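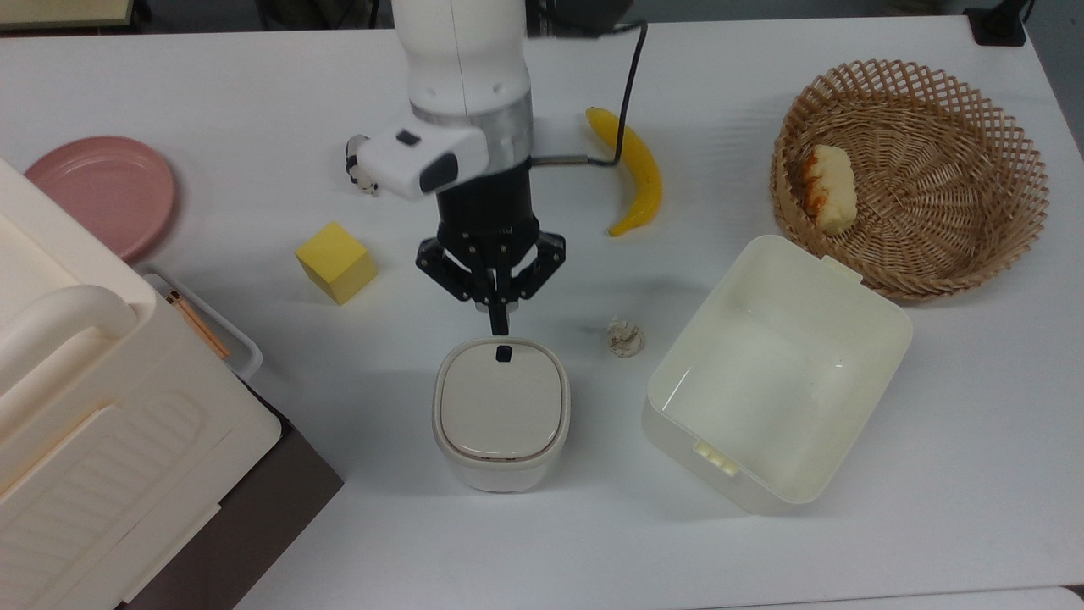 Figure 3. Robotic arm and black gripper over a small lidded white container on a white tabletop.

4.2 Host-community voting and the Dernside airfield lease

The lease for the Dernside airfield was signed by the national defense ministry, but the land under the eastern half of the runway belongs to the municipality. The council therefore votes on each renewal, and the ministry pays an annual host grant into the municipal budget. Earlier work on host communities has tended to treat the grant as the main driver of local consent. Mfaume's survey of council minutes from three lease periods suggests a weaker link, and we follow his coding of council speeches here with two changes. Speeches that mention both noise and money are assigned to both categories, and procedural remarks by the chair are dropped.

The household survey was carried out in the two wards nearest the runway, Cleline and Makokha, and in the rest of the municipality as a comparison area. Of 1,954 households contacted, 1,137 returned a usable form. Response was higher in Cleline than in Makokha, where many homes are rented by the season and the registered occupant was often absent. Weights were applied by ward and tenure. We did not weight by age, as the municipal register was two years out of date at the time of fieldwork.

Respondents were asked whether they would support renewal on the current terms, renewal with a limit on night flights, or no renewal. They were then asked to name the single issue that mattered most in their answer. The second question was open, and replies were coded by two readers working separately. Disagreements were settled by a third reader.

Support for renewal on the current terms was lowest in Cleline, which lies under the approach path. Makokha sits to the side of the runway and receives less direct overflight, but opposition there was stronger than its noise exposure would predict. Open replies from Makokha residents refer often to the closed coast road, which was cut when the perimeter fence was moved. The road does not appear in the lease itself. It was closed under a separate order and is absent from most official accounts of the dispute. We consider this a likely source of error in models that use noise contours as the only measure of local burden.

The night-flight option drew support from both sides. Among respondents who work at the airfield or have a household member who does, a majority of those expressing a view still chose the limit over the current terms. Employment was coded from a direct question and covers 981 respondents; the remainder left it blank or gave an answer that could not be classified. Results that depend on employment should be read with this gap in mind. In particular, the blank answers are concentrated in Makokha, and if seasonal contract workers were less willing to state their employer, the effect of airfield jobs in that ward would be understated.

Council behavior follows a different pattern. Members from the two affected wards hold 5 seats between them, too few to block renewal without support from the town center. Center members seldom spoke on noise. Their speeches dealt mainly with the host grant, with the proposed harbor extension, and with the bus contract held by Brevateck, which serves the airfield gate as well as the town. In the last lease period the grant and the harbor extension were debated under the same agenda item, and a vote against one would have delayed the other. A recorded vote in favor of renewal in that period cannot be taken as a plain measure of support for the airfield.

This has a bearing on how the council vote is used in comparative work. Data sets that code each renewal as local consent would record Dernside as a stable supporting community across all three periods. The survey results do not fit that label. We instead code the first two votes as consent and the third as bundled, and test in Section 4.3 whether the main estimates change when bundled votes are left out. Ward-level survey totals and the full coding rules for council speeches are given in Appendix B.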